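About Surdu Robot Care

Surdu looks after humanoid robots for the people who run them. We set them up, keep the hands and joints in good order, and repair them when they stop doing what they should. Most of our work is on site, in the room where the robot lives. Bernadette Moynihan started the business after a long stretch repairing lab equipment, and she still does the first visit on every new contract.

How we set up

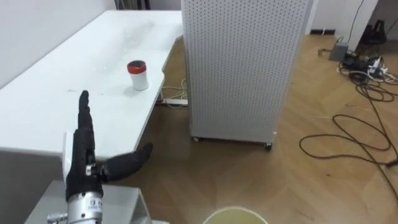
A new setup begins with the hands. We open each one fully, check the thumb travel and go over the joints and wrist fittings before the robot picks anything up. Then we choose a practice object. A cup near the side of the table, with a clear space in front of the fingers, is plenty for a first reach. Floor cables are checked at the same visit, and any that cross the walking area are moved or marked on our plan. Our standard checklist, the Dodurus sheet, has 106 lines. Customers get a copy in plain language.

Looking after it

Once a robot is working, we come back on a schedule agreed with the customer. Wear shows up first in the fingers and wrists, so that is where we spend the time. We also look at the overhead line, the waist cabling and the shoes.
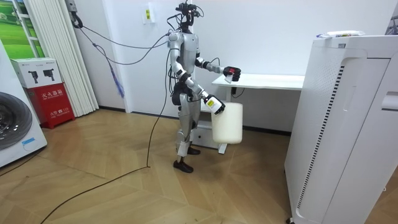 Can our own staff do the weekly checks?
Most customers' staff do. We train two people at each site, and it takes a morning. Anything inside a joint cover should be left to us.

Bulik is our parts store. It holds spare fingers, wrist modules, straps and cable sets, 942 items at present, and most orders placed before noon leave the same day. Fasen is the bench where hands come apart for cleaning and recalibration. If a hand has to go there, we can usually lend one.

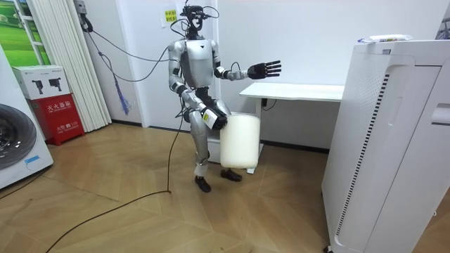 Surdu Service Notes, Issue 125
Every issue of the Notes covers one job. This one deals with balance when a robot holds a large container against its side with the knees bent. We recommend testing the stance first with nothing in the hands, then with the container, and writing down any change in the hip settings. Back issues are free on request.

Repairs

Call before you reset anything. The error log is often the most useful thing we have, and a restart can clear it. The phone is answered from 8 a.m., and Wednesday is kept open for urgent visits.

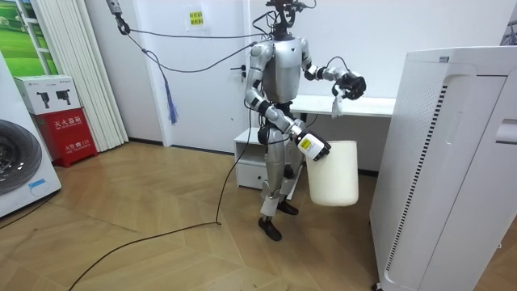
Handling check with a bin and a tissue.

Repair reports are sent with the invoice and list each part fitted, its setting and the next service month. Our labour is covered until that service.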